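Slide 1. Hi all – I'm here to talk about the two-arm bench at Kerslake.
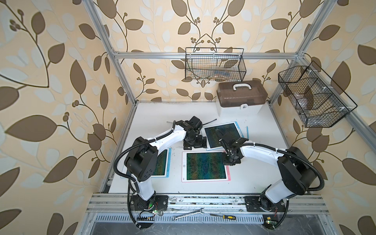
Keegan Pomare
Shed member and builder, Jomadholm

Frame's aluminium, arms bolt to the front. Mention cost: $850, no arms.

Slide 2. Drawing tablets as practice targets. Cable ties took me 11 goes! 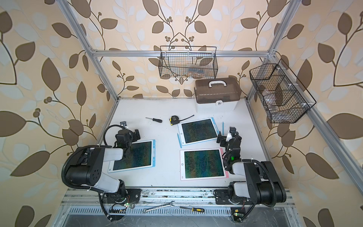 Elli Peltonen reckons I should've sorted the wiring before anything else, and fair enough.

Slide 3. Questions.

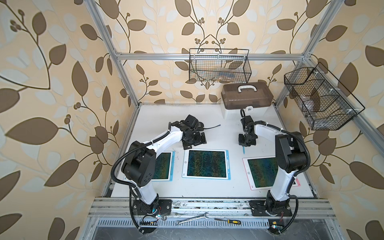 Last updated: September 5, 2020

Plug the December build night, then tea.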